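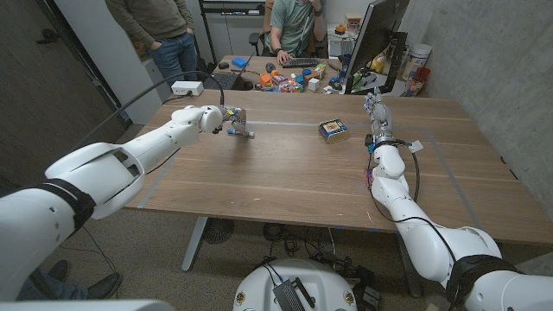
Delphine Marrack
Research Fellow in Furniture and Interiors, Akbridge

3. Surface wear on wooden tables in shared rooms

3.1 Selection of tables

The survey covered 141 tables in 17 buildings, all of them in daily use by more than one group of people. Tables in private offices were left out, as were those bought less than a year before the first visit. Most of the buildings were colleges and public libraries in Andell, with the remainder in Claner. Where a room held several tables of the same make, the one nearest the door and the one furthest from it were both taken, so that any difference in use within the room would show.

Purchase records were complete for the Claner buildings but patchy in Andell. Older tables there had often been moved between rooms and sometimes between floors, and the date of the last refinishing had to be taken from invoices. Tables with no record of any kind were kept in the survey but are reported separately in Section 4.

3.2 Method of inspection

Each top was wiped with a dry cotton cloth and inspected under a hand lamp held low to the surface. Scratches, dents, rings and dull patches were marked on a paper plan of the top at one-tenth scale. Gloss was read with a meter at the centre, at each corner and halfway along each long side. Readings were taken along the grain and again across it, and the two were averaged only where the finish was a clear lacquer. Oiled tops gave very uneven readings across the grain, and for these the reading along the grain was used alone.

Edges were treated as a separate zone. Past work on table wear has tended to score the top as a single area, which hides the band where forearms rest and where bags are dragged off. In the present survey the edge zone was taken as the outer 100 mm of the top. Tops with an inlaid or applied strip needed a further rule, as finish often builds up against the strip and wears at a different rate on either side of it. Here the two bands of wood were scored separately (Figure 2). 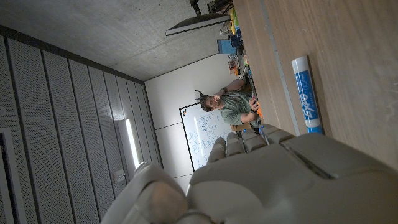 Figure 2. Light wooden tabletop with a narrow metal trim strip close to its edge.

3.3 Cleaning practice

Cleaning staff in each building were asked which products they used and how often. The answers fell into two groups - a damp cloth every evening, or a spray cleaner two or three times a week. A few buildings changed from one to the other in August, when outside contractors cover for regular staff, and their tables were assigned to the practice used for the greater part of the year.

A rubbing test was run on lacquered sample boards supplied by Rothe, using both practices and stopping at 3000 strokes. The boards were new and had not been exposed to sunlight, so the results should be read only as a guide to the order in which damage appears. Dulling came first in every case. Loss of finish at the arris followed, and was heavier on the boards cleaned with spray.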